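Quiet Hours: What I Learned About Noise in a Shared House
Term project report, Everyday Acoustics

Why I picked this

My first idea for this project was to measure the noise on the bus, but then I moved into the house on Drindcombe Street in November and the subject pretty much picked itself. There are 6 of us in there, the walls are thin, and the kitchen is right under my room. By the second week I could tell which cupboard was being closed without getting out of bed. So I decided to find out where the noise comes from, when it's worst, and whether a student with hardly any money can do something about it.

My question in the end was pretty simple: which everyday sounds in a shared house bother people the most, and are those the same sounds that are loudest? I guessed yes. I was wrong (mostly), and I'll get to that.

How I did it

I borrowed a sound level meter from the department for 21 days. It's the handheld kind with a foam ball on top and a clip for a tripod, and the manual is terrible. I took readings in four spots: the kitchen, the hallway, the stairs and my own bedroom with the door closed. Each spot got a reading in the morning, one at dinner time, one at 10 p.m. and one at midnight, if I was still awake. I missed a bunch of the midnight ones.

I also put a notebook in the kitchen and asked my housemates to write down any sound that annoyed them, with the time and a score from one to four. People were way more into this than I expected! I ended up with 99 entries, and one whole page was only about the extractor fan.

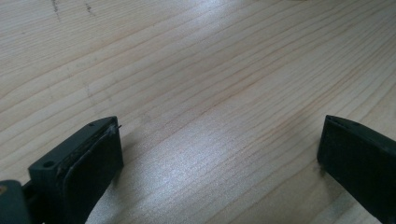

Furniture turned out to matter a lot more than I had planned for. I had figured the noise would be music and voices, but so many notebook entries were about things being set down, pushed or dragged. So I added a little side test where I dropped a metal spoon from the same height onto different surfaces and read the peak off the meter. A bare wooden tabletop, the pale kind with the grain running across it in long wavy lines and a bit of shine to it, gave a sharp, high clack that carried right out to the stairs. The same spoon on the same kind of surface with a folded dish towel under it was so quiet that the meter barely moved off the background. I repeated the test with a mug and with a set of keys, and the keys were the nastiest by far. A thin placemat from Himis helped with the mug and did almost nothing for the keys, and I still can't explain that very well. My best guess is that keys make most of their noise by hitting each other, so it doesn't matter much what they land on.

What the meter said

The kitchen was the loudest spot at every time of day, no surprise there. Dinner time was the peak, when the fan, the tap and the radio are all going and everybody talks over everybody else. The hallway was the one that got me. Its average was low, but it had these huge short spikes all evening, and nearly every one of them was the front door. Our front door has a closer on it that works fine for most of the swing and then just gives up, so the last bit is a slam.

My bedroom readings were lower than I thought they'd be, which was kind of embarrassing after all my complaining. At midnight the room was quiet by any normal standard. What I had been noticing was how much the odd sound stuck out against that quiet.

What the notebook said

If loudness were the whole story, the complaints should have piled up at dinner time. They didn't. Hardly anybody wrote anything down at dinner, even on the evening with the blender. The entries bunched up late at night and early in the morning, and the sounds in them were mostly small ones: a spoon in a bowl, a chair leg, someone's alarm on snooze, the bathroom light cord clicking. 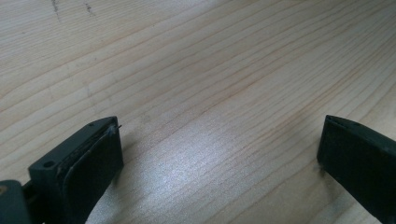 The high scores went to sounds that were sudden, or that came back over and over with a gap in between. The snoozed alarm got a four every single time it was mentioned. The washing machine, which is a lot louder, never scored above a two, and one person wrote next to it that they find it kind of relaxing. Steady noise seems to fade away once you know it's there. I read a chapter in the Lambrakis textbook that talks about this, and it matches what we got pretty well, although the examples in it are all about offices.

Things I tried

For the last part of the project I made some cheap changes and kept the notebook going. I stuck felt pads on the kitchen chairs, put a strip of foam in the front door frame and hung a hook for keys on a piece of cork. The foam was the big winner. The spikes in the hallway got a lot smaller, and door complaints just about stopped. The felt pads were great until they started coming off, and then I was finding them on my socks. I bought mine at Honstead Hardware and I would spend more next time.

What I'd do differently

I should have hidden the notebook totals. People could flip back and see what the others had written, and I'm pretty sure that got them listening for the alarm. I'd also want more midnight readings, and probably a second house to compare with, ideally one with carpet on the stairs. The spoon test needs a proper stand too. I was dropping it by hand against a ruler taped to the wall, and my arm got tired, so the later drops may have been a little lower than the first ones.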